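Speaker notes: Stamell wrist kit, review for small kitchens and tableware shops
Speaker: Meron Alemneh
Slides: Eldana Wolde

Before starting

Clicker is on the lectern. Water. Ask the room who already runs an arm and who is only shopping. If it's mostly shoppers, slow down on the pricing part and skip the bracket slide.

Opening

Good afternoon. I run packing and returns at Velesell. We sell tableware, mostly bowls and mugs, and we ship from one building. I'm going to talk about the Stamell kit, which is a two-finger gripper with a small camera at the wrist, sold by Griltora as an add-on for arms people already own.

We paid for ours. Griltora knows I'm giving this talk and has not seen the slides.

What you get

The kit is the gripper, the camera, one cable, a mounting plate, and a license for the software. The license covers 2 arms. We only have one, so half of that is going to waste right now.

There is no arm in the box. Say this twice. Eldana got three emails after the April session from people who thought there was.

The mounting plate fit our arm without drilling. The screws supplied were too short and we bought longer ones at the hardware store. Griltora says this is fixed in newer boxes. I haven't opened a newer box, so I can't tell you.

Setup took me and Eldana one morning. The written guide is fine up to the calibration page, where it refers to a menu that has been renamed. Look under Tools, then Wrist.

What the camera gives you

Next slide. Leave it up for a bit.

The wrist camera view is what you work from when you're teaching a pick. You get the bowl and both fingertips in the same view, so you can judge the approach without walking around the bench. The fingers are open at this point, with the left tip right by the orange rim. I like this bowl for testing. The inside is a tight pattern of orange squares on white, and it's glossy, so you get a patch of glare down toward the lower right where a few squares wash out. Plain white bowls are easy by comparison.

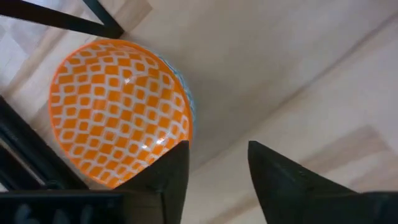

Results from our trial

We ran 1,000 picks with mixed bowls and logged every one. The software needed a person to step in on 383 of them. That's a high number and I want to be straight about it. Most of those came in the first part of the trial, before we changed the lights. The log doesn't separate them cleanly, so I won't quote a before and after figure.

Two causes came up again and again. One was glare on glazed surfaces. We moved the overhead lamp to the side and put a diffuser on it. The other was rim grip. If the bowl has a thin lip and the force setting is at default, it can slip as the arm lifts. Lower speed on the lift helped more than higher force.

Breakage: we lost four bowls. Two of those were me.

Cost

We paid $3,122 for the kit, including the license for the first year. Shipping was extra. Renewal is quoted separately and depends on support level, so ask for it in writing before you order. I did not, and had to chase it.

If someone asks about the Strebel gripper: we had one on loan before this. It closes faster and the fingers are easier to swap. It has no wrist camera, and you would need to buy and mount your own. For boxes and flat items I would still pick the Strebel. For bowls I want to see the rim.

Support

Email only. Replies came the next working day every time except once. The person who answered knew the product. There is no phone line, and if you run a night shift that may settle it for you.

Who I'd recommend it to

Shops that already have an arm, handle round or curved ware, and have somebody on staff willing to spend a few weeks on lighting and speeds. If you need it working by the end of the month, wait or hire an integrator.

We are keeping ours. It does the sorting bench now, with one person nearby who is also labeling.

Questions

Likely ones:

Does it do stacked bowls? Not well. We unstack by hand first.

Can it tell a chipped bowl from a good one? It isn't sold for that. We inspect by eye.

Will the fingers mark the glaze? We haven't had a customer return for marks. Wipe the fingertips daily.

Eldana has the settings sheet for anyone who wants it. Finish by 3:40, the next speaker needs the projector.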